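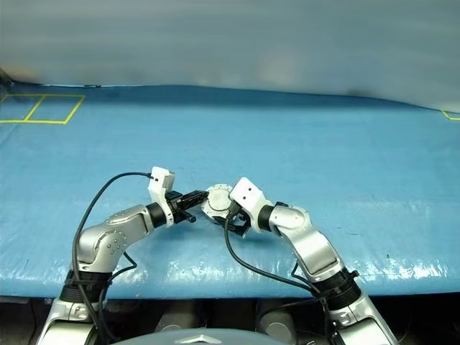 Cell 2, both arms at the handover point with the round part.

Grigore Bucur
Sunday, November

I look after a two-arm cell at Pillham and I promised to write down how I set the handover. It took me most of the weekend, so this will be a long thread. Please excuse my English in the long sentences.

First the situation. The left arm should give a small round part with a ridged rim to the right arm. For weeks it was fine. Then the log began to show failed handovers, always in the second half of the shift. 18 on Thursday night alone.

My first idea was the grippers. I took the fingers off both, cleaned the faces with alcohol and a cloth without fluff, and put them back to the torque on the sheet. Result: same failures. I do not regret it, they were dirty.

Second idea was the part. A ridged rim is not a kind thing to hold with parallel fingers. If the finger sits on top of a ridge it slides to the next valley when the other gripper closes, and the part turns a little. But I measured parts from the good week and from the bad week and I could not find a difference.

Then I looked at the cables, which I should have done on Friday. On our cell the gripper cable runs outside of the arm. The left one goes up from the wrist in a wide loop and comes down along the arm. This loop must be generous. Mine had been tied shorter by someone, and at full reach it was pulling on the wrist.

How I found it: I put the left arm at the handover pose with a dial gauge against the gripper body. Loop tied short, then loop free. The needle moved 0.3 mm between the two. For a part of this size it is enough to matter.

So I cut all the ties and made the loop new. My rule now: move the wrist by hand through its whole range in slow mode, and at the worst position there must still be a soft curve. After that you tie, and only at the forearm. Never on the wrist.

The right cable is different. It hangs down from the gripper and makes a long curve over the table. I do not love this. It can drag on the blue cover when the arm goes low. For now I keep it and I check the jacket with my fingers every Sunday. A proper guide is ordered from Plotby.

About the blue cover: it is shiny and it has wrinkles. Reflections were confusing me when I tried to judge the gap between the fingers by eye. Do not judge by eye. Use a feeler gauge, or paper if you have nothing else.

The yellow tape on the table shows the zones for placing. When I had the cover smooth again, one line of tape was no longer where the program thinks. I taught the zone again from the corner. Please do not move only the tape!

Now the handover itself, the order which works for me. Left arm arrives and waits. Right arm approaches slowly, fingers open, and stops. Right closes with low force. Wait. Right goes to full force. Left opens. Left moves back in a straight line before any rotation.

The wait in the middle was 10 ms in the old program. I made it 150. Kilian Sutter said this is cheating because it hides a bad position. He is correct in principle, so I ran the test with the old wait also, after the cable was repaired. It was good too. I leave the 150.

Last test: 971 handovers overnight, slow speed for the first hour, then normal. Two failed. Both were in the first hour, and I do not understand why. If somebody has seen this at slow speed, write to me.

Answer to a question from Bellis: yes, I save the handover pose for both arms in the same file, with the date and my name. Before, it was in two files and they did not agree.

Next weekend I change the guide for the right cable, if Plotby delivers. I will add the gauge numbers under this post.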